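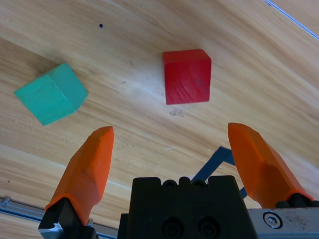 Painted wooden cubes on a light tabletop.

Clovon Music Hall and Kitchen: Frequently Asked Questions

The answers below apply to public shows and dinner service at Clovon in Petby. Private rentals are covered by a separate agreement, and where the two differ, the agreement applies.

Category: Admission and Tickets

What is the minimum age?
Guests must be 21 or older after 9 p.m. Before 9 p.m., younger guests may enter the dining room with a parent or legal guardian. They may not sit at either bar. A ticket does not override the age limit, and no refund is given to a guest turned away for lack of valid ID.

What forms of ID are accepted?
A current driver's license, state ID card, passport or military ID. The card must be physical. Photos and photocopies are not accepted, and neither is an expired card with a renewal receipt.

What is the capacity of the building?
The posted limit is 1,000 for all three floors combined. Each floor also has its own limit, set by exits and floor area. When a floor is at its limit, staff hold the stairs and admit guests one for one as others leave. A general admission ticket gives entry to the building and does not guarantee a place on a specific floor.

Can I leave and come back in?
Yes, until 10 p.m., with a wristband from the door. Wristbands that are torn, taped or loose are void. After 10 p.m. there is no re-entry for ticketed shows.

How are tickets delivered?
Tickets are sold through Grirnness, our ticketing provider, and delivered to the account used for the purchase. Transfers are made inside that account. The box office can look up an order by last name and the final digits of the payment card but cannot change the name on an order.

What happens if a show is canceled?
The face value is returned to the original payment method. Service fees are returned when the venue cancels. If a show is moved to a new date, tickets carry over automatically, and the refund window is stated in the notice sent to ticket holders. Dinner reservations are separate and must be canceled separately.

Category: Dining

Do I need a show ticket to eat at the restaurant?
No. The ground-floor dining room, Araya, has its own entrance and its own reservation book. Sound from the main stage carries into the room during shows – guests who want a quieter table should book the early seating.

How many seats are in the dining room?
Araya seats 70. Bar seats are not included in that number and cannot be reserved.

How long is a table held?
Fifteen minutes past the reservation time. After that the table is released to the waiting list. A party is seated when all of its members have arrived.

Can I take food or drinks upstairs?
Drinks may be carried to the second floor in plastic cups. Glass stays on the ground floor. Food from the dining room may not be taken upstairs, but a short menu is served at the second-floor counter until the kitchen closes.

Is the full menu available on show nights?
The menu is reduced from one hour before doors until the headline set begins. The grill and the cold station stay open; the brunch and family-style items are not served. Allergen sheets for both menus are kept at the host stand.

When is the rooftop open?
The rooftop bar opens for the season in June, weather permitting. It closes in lightning or high wind, and the decision is made by the floor manager on duty. Closing the rooftop does not change the price of admission.

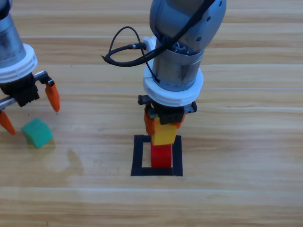 Category: Performers and Load-In

What time is load-in?
Load-in starts at 2 p.m. unless the advance sheet states another time. The alley door is the only load-in point. Vehicles may stand at the door while being unloaded and must then be moved to the lot. The front door is not available for equipment at any time.

Does the venue supply backline?
A drum kit, bass amplifier and two guitar amplifiers are available on the main stage. Cymbals, snare and kick pedal are not supplied. The second-floor stage has a house PA and monitors only. Requests must be listed on the advance sheet; items requested on the day may not be available.

Can performers bring their own sound engineer?
Yes. A house engineer stays at the console for the full show and controls the system limiter. Visiting engineers may load a show file during sound check. The output limit is fixed and is not adjusted for individual acts.

How is merchandise handled?
One table per act, placed by the stairs. Acts supply their own seller and card reader. The house percentage is given in the performance contract, and the count is settled with the night manager before load-out.

Category: Building Access

Is there an elevator?
Yes. It serves all public floors, including the rooftop, and is located past the host stand. Guests who need it may use the dining room entrance and do not have to join the main line. Accessible viewing positions are booked through Grirnness under the same price level as general admission.

Where are coats and bags checked?
At the counter inside the main entrance. Large backpacks must be checked. Items left after closing are kept for thirty days and can be claimed at the box office with the check tag or a written description.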